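Clicks at the start of every track after ripping a live album to separate files

Plostar
I transferred a live double LP by Tokarz to my computer and split it into individual songs. Played as one long file it sounds fine. Once it is split, there is a short tick at each track change, loudest where the applause carries over into the next song. I exported as MP3 at 160 kbps because the player in my car has limited space. The audience noise never stops between songs, so adding silence is no good. Is this the player or the files? I recorded at 44.1 kHz, 16 bit, in one pass per side, and cut the markers by eye.

Laver
Both, most likely. There are two separate faults that sound alike.

The first is the cut itself. If a marker falls where the waveform is away from zero, a player that stops and restarts its output between files will produce a step, and you hear that as a tick. Zoom in until you see single samples and move each marker to the nearest zero crossing. Check both channels - a crossing on the left is often not one on the right. Pick the quietest spot you can find in the applause.

The second is the format. MP3 encoders add padding at the beginning and end of each file. A player that reads the gapless information in the header will trim it, but many car units ignore it. With a live record you hear a dropout of 50 milliseconds or so, with a tick on either side. No amount of marker work fixes that.

Test it by exporting two neighboring tracks as WAV and playing them on the computer in a player with gapless support. If the tick is gone, your cuts are fine. Then try the MP3s in the same player. If those are clean too, the car unit is at fault, and the practical answer is one file per side. Keep the unsplit WAV either way. A full side takes more than 200 MB, so the whole set will come to almost 700 MB or more depending on running time.

Istetti
i just put a 10 ms fade on each end and stopped noticing. not great on applause, you get a small dip, but in a car with the engine running it was ok for me. do it before you export, not on the mp3s
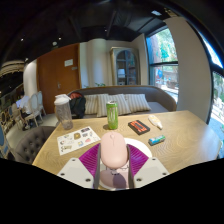

Page last changed: August, 4:50 pm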